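Home | Archive | By thread | By date | Search | Subscribe

Last updated: December

Subject: Re: [filmtalk] Divska - slow burn or just slow?

A reply to the post on Divska, which I finally watched on Saturday. I have the two-disc set, so I'm going by the longer cut, and I'll say where I think that matters. Spoilers for everything up to the ferry, and one mild one after it.

> I gave up on Divska at the halfway point and went back the next
> night to finish it, mostly out of stubbornness. The reviews all
> call it a thriller. I counted one chase, one fistfight and a
> great deal of a man sitting in a customs office stamping forms.
> The lead barely speaks. The wife is in three scenes and gets a
> different haircut in each, with no explanation. The subtitles on
> my copy were tiny and white on white during all the snow scenes.
>
> People on this list keep telling me the same director's Pilasus
> is the masterpiece, and I liked Pilasus well enough, but at least
> something was at stake in it. In Divska I did not understand what
> was in the crates until I read the back of the box. If the box
> has to tell you the plot, the film has not done its job.
>
> Two stars, and one of those is for the dog.
>
> Can anyone tell me what I missed? I mean that as a real question.

I'd give it three and a half, so we aren't very far apart, but I think a few of these complaints come from the shorter cut, and one or two of them I just disagree with.

The haircuts first. In the longer cut the wife has five scenes, and the two extra ones make it clear that the story jumps forward by a winter each time we see her. The first added scene is at the railway station, where she sells her coat. The second is a phone call that we only hear from her end. With those in place the haircuts work as a calendar. Without them I can see how it would look like a continuity mistake. I don't know why the distributor took them out. Together they can't run more than a few minutes, and they are the only scenes where anybody other than the customs man gets to want something.

The crates. I thought this was clear, but I'd read a little before watching, so I may not be a fair test. When he opens the first one in the warehouse, the camera stays on his face and we hear glass. Later his supervisor pours a drink from a bottle with no label, and the customs man looks at the bottle for too long. That's the whole explanation in either cut. After that the film assumes you have put it together. It's thin, I agree. One more line of dialogue at the supervisor's dinner would have fixed it, and there's plenty of room in that dinner for one more line. They talk about fishing licenses for what feels like a week.

Where I disagree is about the office scenes. I think the stamping is the best part of the picture. The sound is very carefully done. Early on the stamp is loud and regular, and each time he lets a shipment through that he shouldn't, there's a small pause before it comes down. By the second half you're waiting for the pause. The scene with the driver from Trunex, the freight company, has no music and hardly any talk, and I was sitting forward for all of it. He turns over the papers one at a time, the driver watches his hands, and then the stamp comes down with no pause at all. I took that to mean he had stopped minding. You may have taken it to mean nothing, and I can't prove otherwise. 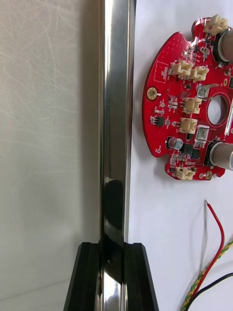 The fistfight is bad, though. I won't defend it. It's shot from too far away, it happens in the dark, and the two men are wearing the same coat. I ran it back twice and I still couldn't say who ends up in the water. Since the next twenty minutes depend on who ends up in the water, that's a real problem. The chase is better, mostly because it's on foot and both of them get tired. I liked that the older man has to stop and hold on to a railing and that the younger one slows down too.

On the lead actor: he has very little to say in the first hour, and then he has the long speech on the ferry, and I think the one is supposed to pay for the other. The speech mostly worked for me. He tells the story about his father's bicycle, it goes nowhere, and he seems embarrassed to have told it. The trouble is that the score comes in halfway through and tells you to be moved. Pilasus had the same composer and the same habit. There's a cue in the hospital corridor in that one which nearly ruins the scene, and it's almost the same tune.

As for stakes, I'd say Pilasus has bigger ones but doesn't handle them as well. There's a trial, a missing child and a flood, and the director has to keep all three moving, so nobody is on screen long enough to be dull or interesting. Divska has a man who might lose his job and his pension. I found that easier to worry about. I realize that's a matter of taste. My wife watched both with me and ranks them the other way around, and she'd put La above either of them.

I haven't seen anyone mention La on this thread, so briefly: it's the short he made before the two features. It's on the second disc and runs 12 minutes. A choir is rehearsing in a school gym, and one singer keeps coming in early. There isn't any more to it than that. It does in one room what Divska tries to do in a whole port, and the timing is better than anything in either feature. If you rented the single disc you won't have it, and I'd say it's worth borrowing the set for that alone.

Now the discs, as you mentioned the subtitles.

The longer cut is listed at 122 minutes on the back of the box and that matches what my player showed. The subtitles on the set are yellow and a decent size, so the snow scenes are fine. They're also a new translation, I think. On the rental disc, according to an older post here, the supervisor calls him "my friend" all the way through. On this one it's "neighbor", and then in the last scene it's his first name. That's a better version of the relationship and it makes the ending colder.

The picture is a mixed bag. Daylight exteriors look very good. The warehouse is murky, and there's some banding in the gray skies over the harbor, bad enough that I got up to check the cable. Sound is fine on speakers. On headphones there's a faint hiss under the office scenes, which might have been on the original track. I wouldn't call it a fault, but people who care about such things will hear it.

Extras are thin:

- La, as above, with optional subtitles
- a trailer that gives away the ferry, so don't watch it first
- a silent reel of location footage, mostly the docks
- a booklet with one essay and a lot of stills

The essay is worth reading once. It says the port had closed by the time they filmed there and that the production filled it with up to 1000 crates, most of them empty. The rest is about the director's love of paperwork, and I can believe it.

The booklet also says the set is a numbered edition. Mine is 534. The outer sleeve is very tight, and the first time I pulled the case out I creased a corner, so go slowly if you're fussy about that.

To answer the actual question, I don't think you missed much. You saw a version with two scenes gone and subtitles you couldn't read, and you noticed the same weak spots I did. If you ever try it again, try the longer cut, and skip back to the first office scene after you've seen the last one. The form he's stamping is the same form. I only caught it by accident when I let the disc loop round to the start while I was washing up.

And I agree about the dog. The dog is in the longer cut for one extra shot, asleep under the desk.

One thing I'd like to ask in return. In the final scene there's a knock at the office door, and he doesn't look up. The subtitles on my disc give it as "(knocking)" and then, after the cut to black, "(knocking)" again. I didn't hear a second knock on speakers or on headphones. Did your copy have it, either in the captions or on the track? I've played the last minute several times now and all I can hear is the wind and, very low, what could be a radio.

If anybody has the theater version to compare, I'd be glad to know. I can lend out the second disc for La once I have it back from my brother-in-law.

Recent threads on this list

- Pilasus: the flood sequence, and how much of it is a model
- Yellow subtitles, white subtitles, and why it's never consistent
- Movies set almost entirely in one office
- Re: Re: Best dog performance (no sequels please)
- La - where to find it outside the box set
- Wanted: replacement outer sleeve, any condition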